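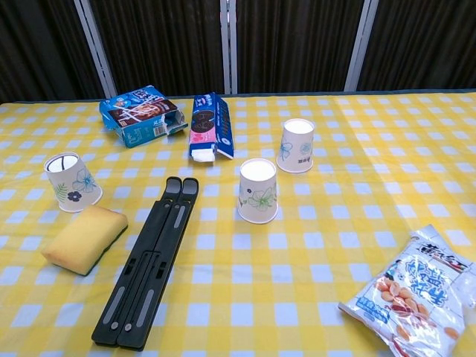
The gingham table at Rosstead, set out with cups, snacks, a sponge and the folding stand.

Tidying up, one example at a time

If you've walked past the back bay at Rosstead lately and wondered why there's a picnic cloth in it, come and say hello! It belongs to Bimora, our project on teaching a two-handed robot to clear a table, and we've just passed a number we're very pleased with: 3306 recorded examples, all checked and labelled.

An example, for us, is one go at one small job. An operator guides the arms through it from start to finish, say by picking up a cup and setting it down the other way up, or by moving the sponge to the far side of the cloth. The cameras and the joints are recorded together, somebody types a plain sentence saying what the job was, and then we shuffle everything and go again. The learning system gets no rules about cups. All it has to go on is what we show it, so we want to show it a lot, and we want no two layouts to match.

Menaka Bandara has taken charge of the layouts and has become wonderfully fussy about them. Left to ourselves we all put things in rows, with the labels facing us, and a system trained on that does very well until it meets a real kitchen. Menaka now draws each layout from a shuffled deck of cards (one for position, one for which way up, one for what's next to what), and the difference in our test runs since June has been lovely to watch.

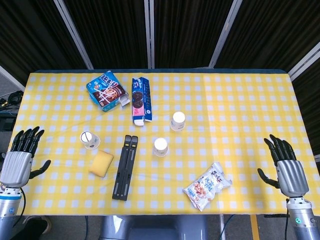 Packets are the part of the work I get most excited about. A cup keeps its shape wherever you hold it, but a crumpled bag is a new object every time it's put down, and an opened box has a flap that gets in the way of the fingers. We used to record only sealed, tidy packaging and the results were poor. Now the opened ones go in as well, like the blue cookie box near the far edge with its end flap torn, and the snack bag lying at an angle towards the right thumb. Operators find these much harder and each go takes longer, but they're worth every minute. Of the full set, 1000 examples now involve a bag or an opened box, and we'd like that share to grow.

We also keep the goes that don't come off. Nusrat Chowdhury went back through the early recordings and found 334 that had been put aside as failures, mostly slips and second tries. She relabelled the lot, and the ones where the operator fumbles and then recovers have turned out to be some of the most useful we have. The system had never been shown what to do after a slip! Thank you, Nusrat, that was a long week of watching sponges.

Next up is the Curnel table, which is higher and has a plain dark top, so we can see how much of what's been learnt depends on yellow checks. The Sheikh lab has offered to run the same jobs with their own cups and send us the recordings, and we'll be comparing labels with them before anything gets mixed together.

We could do with 2 more operators for the Saturday sessions. You don't need any experience with robots, just steady hands and a bit of patience, and Menaka will take you through the controls. Put your name on the sheet by the bay door or catch either of us at lunch.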